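The Backlund Pour is a student robotics competition held each September at Vinitora, a technical college. Teams program a two-armed robot to measure liquid into a cup by weight. It was first run as a lab exercise in the Backlund course, whose instructors wanted a task that students would find easy to describe and hard to finish. Both aims are generally considered to have been met.

Rules

Each team has 17 minutes at the table. The target is 200 grams of water, poured from a bottle and checked on an ordinary kitchen scale. The work area is covered in brown paper and divided by blue painter's tape, and teams may use the tape lines for calibration or, under the older rules, for moral support. Human hands are forbidden once the clock starts. Water on the paper costs points, a rule introduced after the first season and unpopular ever since.

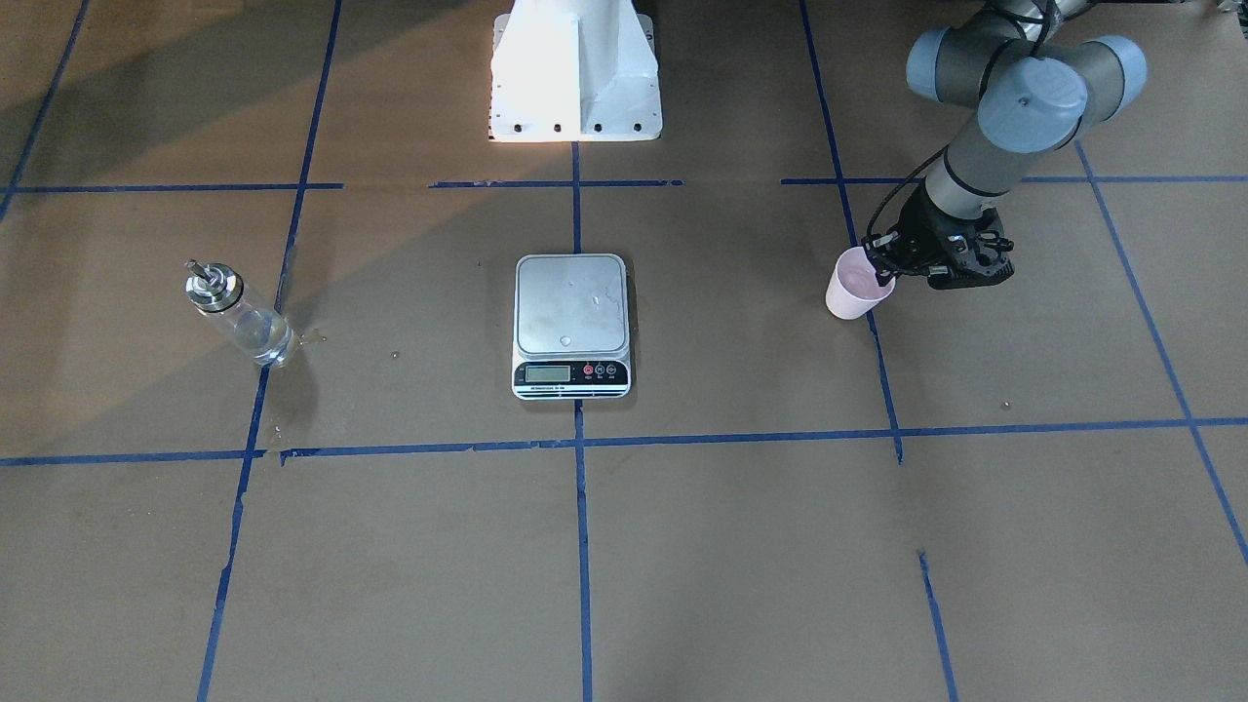
Scoring combines accuracy, time and dryness. The maximum is 3,300 points, a figure inherited from an early spreadsheet and never explained. The highest recorded score is 1,031, by the team Dakness, whose program poured very slowly and then stopped for reasons its authors could not reproduce.

Dakness and its main rival, Oteck, share a lab bench and, according to Oteck, a large amount of code. Dakness disputes the direction of the sharing.

Reception

Students rate the course highly for its practical content and poorly for its supply of paper towels. A proposal to replace water with dry rice was rejected in a vote of the entrants, who felt that rice would be harder to mop.

See also

Oteck
Dakness
Kitchen scale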